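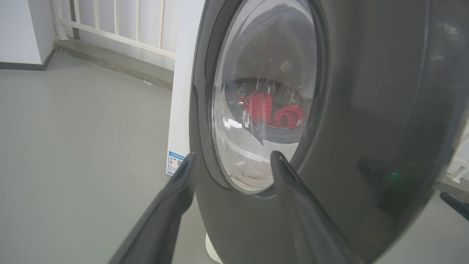 Legend and Oral Story Group, Ellorville Folklore Center

Call for participants: readers and tellers for the Clirnari project
Posted 18 May 2022

We are looking for 25 people to take part in a reading and telling project on old stories of kings. The project is named Clirnari. It will run through the summer and the fall, and it will end with a public evening in November.

The subject is the father of the hero. In many old legends the young king is well known, and the father is only a name. He wins a war, he marries, he dies, and then the story goes to his son. Sometimes a poet gives him one line of praise and nothing more. We want to read what exists about such fathers, in different languages, and to hear how people tell these stories at home today.

You do not need to be a scholar. In the first project, which was about sleeping kings under mountains, we had a bus driver, two nurses and a retired teacher of chemistry, and the discussions were very good. We do ask that you like to read slowly and that you are ready to speak in front of a small group.

What you will do

Every participant receives a reader of 116 pages. It contains short pieces from chronicles, ballads and folk tales, all in English translation, with the original text beside the translation where we could get permission. The reader was prepared by Gobnait Rafferty and is printed by Wato, the small press on the ground floor of our building. You may keep it after the project.

You will read one part of the reader before each meeting. At the meeting we talk about it in small tables. After the third meeting you choose one father from the legends, from the reader or from your own tradition, and you write a new telling of his story. It can be up to 500 words. You can write in your own language if you give us an English version also, even a rough one.

From June each participant will have a partner. The partners listen to each other's telling and say what is clear and what is not yet clear. I was a partner in the last project and I learned more from this than from writing my own piece. 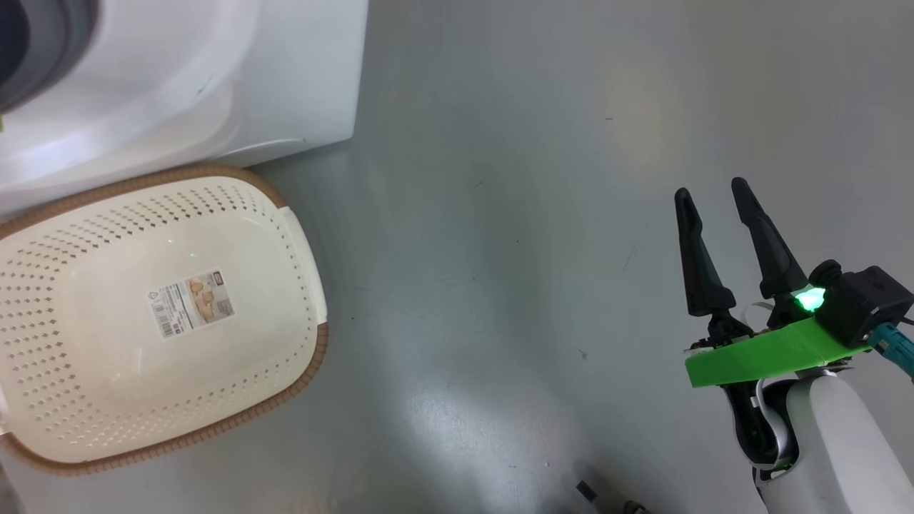 The meetings are on Saturday mornings in the Simiyu Room, second floor, with the elevator at the back entrance. Each meeting takes 2 hours, with a break for tea. If you miss one, please write to your partner and ask for the notes. If you already know that you will miss many of them, it is better to wait for our next project.

Who can take part

Anyone over the age of 18 who can come to Ellorville for the meetings. Your English should be good enough to follow a conversation. It does not have to be perfect, and mine is also not perfect. We especially welcome people who heard legends as children from a parent or a grandparent and have never seen them in a book.

For this project we cannot accept pieces about characters from modern novels, films or games. We know that many people first met the old kings in this way, and you are free to speak about it at the tables. But the written telling must come from an older source, or from a story that somebody told you. If you are not sure about your source, ask us and we will try to find out together.

Participation is free. There is no payment for the tellings. You keep all rights to your text, and we ask only for permission to print it once, in the booklet for the November evening. If you prefer that your name is not printed, we will use your initials.
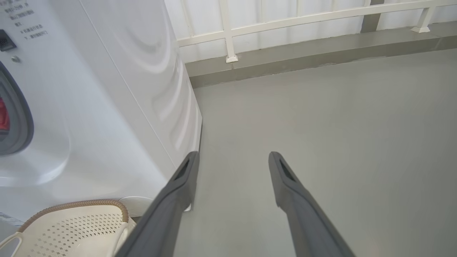
How to apply

Please send us a letter of one page, by e-mail or on paper. Tell us the following:

Your name and how we can reach you.
The languages in which you read or tell stories.
One legend that you remember well, and who told it to you or where you read it.
Whether you would like to read your piece at the November evening, or prefer that another person reads it.

You do not have to send a certificate or a list of publications. A handwritten letter is welcome if we can read it. The front desk of the center accepts letters during opening hours; write "Clirnari" on the envelope.

Gobnait Rafferty and I will read all the letters. We will try to make a group in which not everybody comes from the same tradition, so it can happen that we say no to a very good letter. In this case we will put you on the waiting list and write to you when a place becomes free. Everyone will get an answer, also those whom we cannot invite.

If you are invited, you can pick up your reader at the front desk. Please read the first part, from the beginning to the end of the ballads, before you come. There are some difficult names in it. A list of how to say them is at the back, and we will practice them aloud at the first meeting.

Questions about the reader and the translations should go to Gobnait. For everything else, including help with getting to the building, please ask me.

Chiến Chu
Coordinator, Clirnari project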